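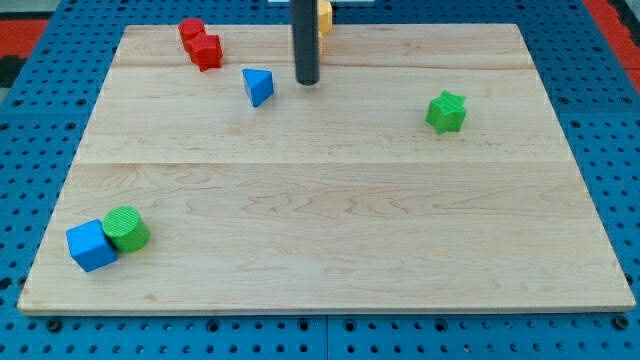

Toy blocks on a wooden board.

Read Gwynne's life of the Trirklow founder over two nights in May. 542 pages. Too many. Good on the money, hopeless on the people. Idris Gwynne loves a chairman and it shows. The 24 machinists who kept the place going get one footnote, and thier foreman, Valentin Gasser, isn't in the index. Business biography keeps doing this. Cut 145 pages of honours and board dinners, talk to the shop floor. I'd of paid full price for that.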